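4.2 Retention and the first paid term

Of the 136 tutors who answered the June survey, most had started the same way, with one child known to the family or a neighbour's child, taught at a kitchen table. The move online came later. We asked when, and why, and what it cost them. Answers to the last question were patchy (see 4.4) and we have left blanks as blanks, not zeros.

The pattern in short. Tutors who carried at least one face-to-face pupil across to online lessons kept that pupil longer than any pupil they found through a directory. This held in all four subjects and for both age bands. It was weakest in primary maths, where parents seemed happy to swap tutors between terms, and strongest in GCSE languages. Sample for languages is small, so caution.

Directory pupils. Three services were named often enough to compare: Gullow, Ginmont and Brarkadside. Gullow charges the tutor for each introduction. Ginmont takes a cut of every lesson, for as long as the lessons go on. Brarkadside is free to list on but sells a higher place on the page. Tutors disliked all three methods, for differnt reasons, and those who disliked the lesson cut most were those who had been teaching longest, as might be guessed.
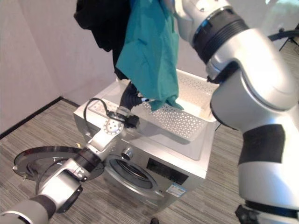 Against that, tutors on the lesson-cut service were the most likely to still be teaching the same pupils after two terms. Two readings of this. Either the service sends better matched families, or tutors who expect to keep pupils are less put off by an introduction they don't have to pay for up front. Our data can't separate them. Mohammadi, in the earlier pilot, leaned to the second reading and we are inclined to agree, but the pilot had only 11 tutors and no parents at all.

First lesson. We split first lessons into free, reduced and full price. Free first lessons brought in more enquiries and fewer second lessons. Reduced price did best on second lessons. Full price was rare, and nearly all of it came from tutors with a waiting list, so no fair comparison is possible. One languages tutor wrote in the comments box:

"I stopped doing the free half hour. People booked it and didn't turn up. I charge a fiver now and they turn up."

Several others said much the same in fewer words.

Who sits in. An item we nearly cut. Parents of younger pupils sat in on the first lesson in most cases, and tutors who asked them to stay for the last five minutes (only) reported more bookings than tutors who left it open. Tutors who asked parents to leave reported fewest. Self-report, all of it, and the question was worded badly in the first batch of forms, which we corrected after Bahman Mohammadi pointed it out. The early forms are kept in the totals but dropped from the breakdown by age.

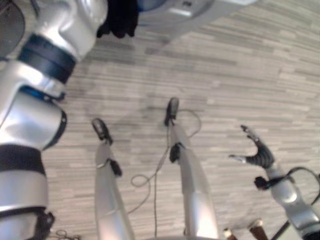 Figure 3. A robot's silver arms and legs, seen from above, standing on a light gray laminate floor.

Figure 3 should be read with the dropouts in mind. A tutor who gave up altogether in the second half term has pupils who stop there too, and they count as lost, though the family may have gone straight to someone else. We tried the figure again without those tutors. Lines move up a little, order of the lines is the same.

Word of mouth sits between the other two. It begins close to the carried-over line and then drifts down after the spring exams, where a good part of these families had booked for the exam and nothing more. For tutors this is the hard bit of the year. Bookings stop in one week. Those with a mix of ages were better protected, and two of the interviewees had taken on adult learners mainly to fill the summer gap.

Tools. Not a main question, but it kept coming up. Most used an ordinary video call and a shared document. A smaller group used Estrella, the shared whiteboard, and were keen on it, though we found no difference in retention once subject was allowed for. Maths tutors use whiteboards, maths pupils stay or go for other reasons. Tutors who switched tools part way through a term said it cost them a lesson or so in fiddling about. A few said pupils under ten couldn't manage the whiteboard without a parent in the room, which ties in with the sitting-in item above.

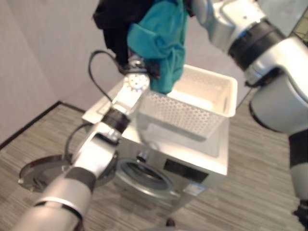

Earnings. We asked for takings in the first paid term and offered bands. The most commonly ticked band ended at £1,000. Above that the answers thin out quickly and those in the top band were, with one exception, former classroom teachers. Takings are before directory fees, before tax, before equipment. Several tutors wrote that they hadn't worked out what was left and would rather not. We don't treat these figures as income and would ask others citing this paper not to either.

Advertising spend was lower than we expected. Over half had spent nothing beyond a directory listing. Of those who paid for adverts elsewhere, few could say which pupils had come from them, and the ones who could were tutors who simply asked each family on the phone. A cheap habit and we'd reccomend it.

Full-time tutors. Whether online tutoring can be a whole living was the question respondents most wanted answered, going by the comments. From this survey, for some, yes. The full-timers had more carried-over and word of mouth pupils, taught more than one age band and had raised their rate at least once. They also worked most evenings from 4 o'clock until 8, and mornings hardly at all, apart from those with home educated pupils. Whether the raised rate caused anything or just marks out the tutors who were doing well already, can't say from one round of forms.

Missing from all this are the families. Section 5 takes up the parent interviews, where the reasons given for leaving a tutor are not always the reasons the tutor was given. Moving house and "taking a break" account for most of what tutors heard. Parents talked more about timetable clashes, money, and children who had gone quiet on screen.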